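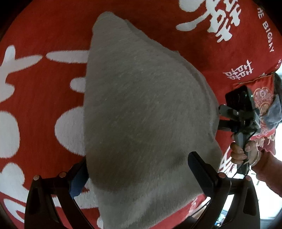

Two hand-held grippers and one fluffy gray towel, on the red bedspread.

Rent the grippers, skip the robot

I've been going back and forth for weeks on whether the Felholm rental kit is worth the money, and I've landed on yes, with some grumbling. You get a pair of hand-held grippers, cameras and cables, plus an upload account, and you do your chores with them so that a robot can later learn from the recordings. It's $700 for the month. My friend Bhavana Achari thinks that's nuts, and she builds arms for a living, so I listened!

Her point is that a used arm from Ntuli costs around $3000 and then you own it. Fair enough. But I had an arm on loan last May and I spent most of that month bolting it to things. With the grippers I was folding towels before lunch on the first day, on a real bed with a real bedspread, cushions and all (the bedspread is a plush red one with THE BIGDAY printed on it, and I love it). A small team that wants to know whether its idea about laundry is any good should start in a bedroom, with stuff that bunches up and slides around.

Towels are where I changed my mind about the pads, by the way. Look at the fingers in the photo – one has a blue textured pad and the other a long black rubber one. I'd ordered matching pads and nearly swapped them all over. Now I like having one of each, because I can feel the difference when I pinch a thick fold, and I'd tell anyone renting to try a mixed pair before settling.

Now the grumbling. Felholm charges $200 extra for a second set of pads, and that's too much for rubber. The cable on each handle needs a clip, since mine kept wandering under whatever I was folding. And the handles were clearly shaped by someone with bigger hands than mine. After 9 days my thumbs were sore enough that I started doing short sessions with tea in between. Heiðrún Riis, who answers the support mail, told me a slimmer handle is coming, and she was lovely about it, but I'm reviewing the one I paid for.

The upload account I have no complaints about. It took everything I sent and flagged the clips where my sleeve had covered the lens, so I could redo them while the towels were still out. The Koritz service I tried before this one just went quiet for two days and then billed me.

So if you're after a machine that folds your laundry by the weekend, save your money. If you're trying to teach one, I'd take the month's rental over the used arm, ask for the mixed pads up front and bring your own cable clips – the stick-on kind work fine.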